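Tuesday, October. Workshop notebook, prints and mounts.

Started on the Semple group at 9:20. These are the 11 works on paper going into the second room, and the plan is still to hinge all of them and float them in the deep frames. I had the checklist from the curators next to me and found that the order on it doesn't match the wall drawing. Work 4 and work 7 are swapped. I went by the wall drawing and marked the checklist in pencil. Someone needs to confirm before labels go to the printer.

Hinging: the two large monoprints are on a soft, long-fibered sheet that cockles as soon as any moisture gets near it. Tried wheat starch paste, thick, on an offcut of similar paper. Still a faint ripple after an hour under weight. Second offcut with the paste brushed out nearly dry on a thin tissue and left a minute before setting down. Much better. Going with that, two hinges on the top edge and one small one at each lower corner so they don't swing forward in the frame.

Kept a strip of the bad test in the envelope at the back of this book.

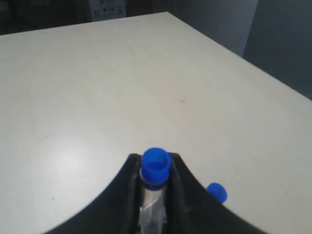

*Work surface, table 2.*

Frames: Ziveck delivered the moldings before lunch. Color is right, a gray that sits well with the wall paint. Depth is a little shy of what we drew. With the spacer, backing board and the float mount all in, there's almost no room left for the points. Options are to thin the backing board or to build out the rear with a strip. I prefer the strip, and it won't show from the front. Called Ziveck to ask if they can cut the strips from the same stock. They'll call back.

Glazing: the acrylic sheets came with film on both sides. Leave the film on the inside face until the very last moment. We lost half a day on the last show picking lint out of closed frames and I don't want to do that again.

Kirstin Aitken came down after lunch to look at the text panel. She wants the wall text shorter, and so do I. The current draft spends its first paragraph on the gallery and doesn't get to the artist until the third. She'll cut it and send it round. She also asked if the early drawings could hang lower than our usual center line, as they were made sitting on the floor and the artist has always shown them low. I said yes as long as the bench moves away from that wall. Changed on the drawing.

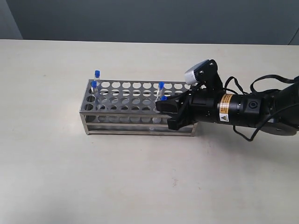
**Exhibitions Workshop — Preparation and Mounts**

Afternoon was mostly the sound piece. The loop runs 2 minutes and then there's a click where it restarts. The file itself is clean on headphones, so it's the player. Swapped to the Nusport player from the storeroom and the click went away, but that one won't start by itself when the power comes on. Whoever opens the gallery would have to press play every morning. Not ideal. Will try the first player again with the file in a different format.

Lighting: the drawings are to stay at 50 lux. Took readings along the low wall with the blinds half down and it was over that at the window end. Blinds fully down for the run, then. Told front of house.

Loan paperwork: the crate numbered 3103 is on the Genden loan agreement but the condition report inside it is for a different work, the 2000 lithograph. The lithograph itself is here and fine — small crease at the lower left, already noted on the outgoing report. So only the form is in the wrong place. Copied both and wrote to the registrar. Don't unpack anything else from that loan until she answers.

Still open:

- confirm order of works 4 and 7
- strips from Ziveck
- shorter wall text from Kirstin
- sound player, try other file format
- more blotter, we're down to the last few sheets
- move the bench

The large monoprints stay under weight overnight. Don't lift the boards to check.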